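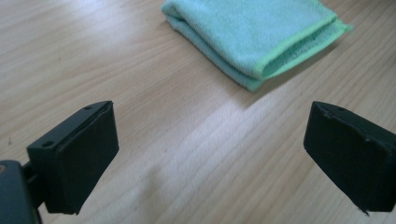
Rizzi cloth set, README

Rizzi is what the Rurport robotics club has to show for a semester of folding cloths with a hand-held gripper. It holds 655 clips, and I would not train anything serious on it without reading the rest of this file. The mint green cloth with the lime edging is an easy target on a pale wood table, and a model may well learn "go to the green thing" and nothing about fabric. The sheen on the tabletop doesn't help either. It washes out the grain right between the fingers, and our depth estimates get silly there.

What's in it
2 tasks (pick up, fold once), 5 operators, 6 cloths. Most clips are of the same two cloths.

Labels
Hajnalka Illés marked the start and end of each grasp by hand. Elvira Marulanda checked a portion of them and disagreed more often than we'd like -- see notes.txt before you trust the end times.

Known problems
Pads were not replaced during recording. Success means "the operator said so." The Dutach split shares operators with the training split, so the nice score on our poster is worth very little.

Use
Fine for class work and for testing a loader. If you get good results on it, try them on your own table before telling anyone. Fixes go to the Flullari repo, in the July branch.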